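Room attendants and linen hands wanted, Dultedgate NSW
Casual and part time, immediate start

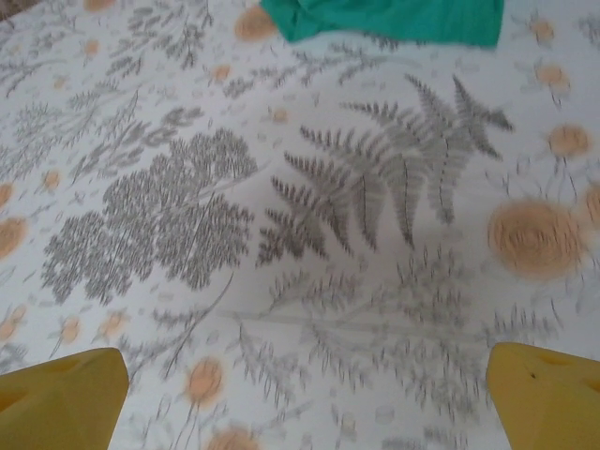
Printed sheet with the orange flowers, teal cloth on top.

Rirnley Holiday Units, on the Hutchins Road side of town. Postcode 2542 on the envelope if you're posting, but email is quicker. Busy season starts October and we're short 2 people on the cleaning side. Would like them in before then.

What the job is
Stripping and making beds. Bathrooms, kitchenettes, floors. Restocking tea, coffee, soap. Sorting linen in the back laundry, folding, putting away by colour. Printed sheets go in the queen units, plain ones in the bunk rooms, please don't mix them. Bins out. A bit of sweeping around the barbecues when it's quiet. Checkout is 10 am, new guests from 2 pm, so the middle of the day is flat out and the rest isn't too bad.

Hours
Casual role: Saturday every week, plus call-ins during school holidays. Saturday not negotiable sorry, it's our changeover day.
Part time role: four days, one of them Saturday, 9 till 2.30. Can be flexible on the other three if you've got school pick up etc.

Pay
Award rates, weekend loading, super on top. Paid fortnightly. There's a $3000 retention bonus for the part time role, paid after twelve months, pro rata if you change hours. No bonus on the casual one.

You'll need
Own way of getting here, the bus is hopeless on weekends. Reasonable fitness, there's stairs to the upper units and no lift. Closed in shoes. Working with children check is handy but we can sort it after you start. Experience good but not needed, will train. First two shifts you're paired up with somebody, paid.
Must be OK with dogs, five of the units are pet freindly.

We supply
Shirts, gloves, all the products. We use the Plakine range for bathrooms, low scent, so if you've had trouble with bleach elsewhere it might suit. Lunch is your own, there's a fridge and a microwave. Free parking round the back, not in the guest bays.

To apply
Short email to the office, a few lines is plenty, resume if you have one. Put ref 413 in the subject so it goes to the right inbox. Say which role your after, or both, and when you could start. Two phone numbers for referees, previous boss or a teacher is fine.
Or drop in to reception between 3 and 5 pm, any day but Saturday.

Must have the right to work in Australia. Ad stays up until both spots are filled. No agencies please.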